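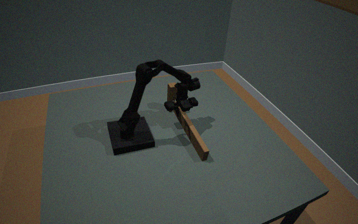

Ticket: Team sheet rejects our inside center

Opened: 5/19/21
Opened by: Ruoxi Zhong, team manager, Brorkgate Rugby Club
Product: Kusameck Match Day, club edition
Priority: High (reporter), Low (system), Medium (after a phone call)
Status: Closed, with one item moved to June release

What happened

I tried to submit our team sheet for the Pundley Cup semifinal. Every player went in fine except the one wearing 12. When I add him, the page thinks for a while and then gives me a plain white screen with "500" on it. He has been called many things by opposing supporters, but this is a first.

If I leave the 12 shirt blank, the sheet goes through and the site congratulates me on naming a full squad. I have not taken it up on this.

What I expected

For the man to be allowed to play rugby.

Steps to reproduce

Log in as a team manager.
Open the semifinal and choose Edit Team Sheet.
Search for Liao in the player list. He comes up twice, once as a center and once as a fullback. Same birthday, same photo, same haircut he regrets.
Pick either one and press Save.
White screen.

Already tried

Logging out and back in. Different browser. Different laptop. My phone, in the parking lot, holding it up. Putting him at 12, at 15, and on the bench. Putting him at prop, which saved no better and upset him when he saw it over my shoulder.
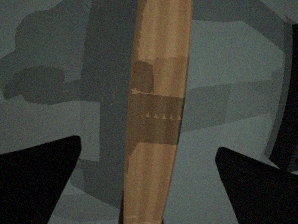 Tan rod, darker brown band around the middle section.

Reply from Support

Thanks for the detailed report. Could you confirm whether the player moved to you from another club during the season? Two profiles usually means a transfer that was started at one end and never accepted at the other. Please also paste anything you have typed in the Eligibility Notes box on his profile.

Please don't delete either profile in the meantime.

Reply from R. Zhong

Yes, he came over in the winter window. His old club pressed Release, we pressed Accept, and I have the confirmation email. I also have a second confirmation email saying the first one was sent by mistake, and a third with no text in it at all. I assumed these canceled out.

The Eligibility Notes box is long. The cup has a rule about local qualification, and he qualifies through his grandmother, so I wrote it all down: where she was born, when she left, which house. The league office asked for more, so I wrote more. Then his uncle got involved. I can paste it here but you may want to sit down with a drink first.

I haven't deleted anything. I did think about it.

Reply from Support

We've found two separate problems, which happen to have landed on the same player.

First, the transfer. Your Accept was recorded, but the old profile was still attached to a match report at his previous club that no one over there had signed off. Until it's signed off, the system keeps the old profile open and makes a fresh one for you. That explains the center and the fullback. They are the same person at two clubs.

Second, the notes. The box accepts as much text as you care to type, but the team sheet page only reads 2000 characters of it. Anything past that and the page falls over when you save. The grandmother is well past that. The box should have warned you and it did not. That part is our fault.

What to do now

Copy the whole note into a document and keep it somewhere safe.
Cut the note on the profile down to the one line the league needs: the relative, the town, and the fact that papers have been seen.
Attach the long version under Documents, where there is no limit on length.
Leave the duplicate to us. We will merge the two once the old match report is signed. 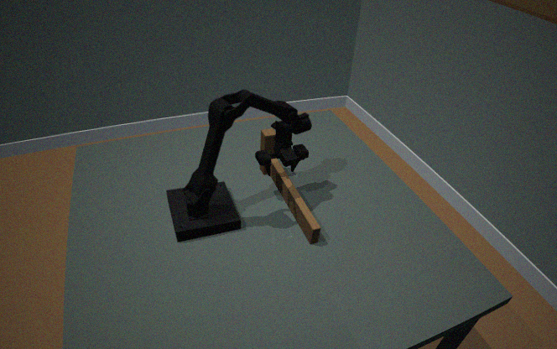 Black arm on the tabletop, gripper lowered over the row of wooden blocks.

Reply from R. Zhong

Cut the note down. His uncle has been informed and is taking it well enough. The fullback version of him now saves at 12 with no white screen. The center version still gives me a warning that he is "currently playing elsewhere," so I'm leaving that one alone.

I called the old club about the match report. It was a 3-0 win in the mud that everybody who played in it would like to forget, and the referee's section had been left empty. They've promised to sign it tonight after training.

One more thing while I have you. On the printed sheet his name now appears with "(2)" after it. Our announcer will read that out loud. I know this because he reads out everything.

Reply from Support

The match report is signed and the profiles are merged. His appearances and points from both clubs now sit on one record, under center. The "(2)" was left over from the duplicate and should disappear once you press Refresh Squad and print again.

The missing warning on the notes box is logged and due in the June release. Until then, please keep notes short for any other player with an interesting family.

Reply from R. Zhong

Refreshed, printed, no "(2)". Team sheet accepted by the league with all the shirts filled. Happy for you to close this.

He would like the photo changed too, but I've told him that's a separate ticket.

Status changed to Closed by Support.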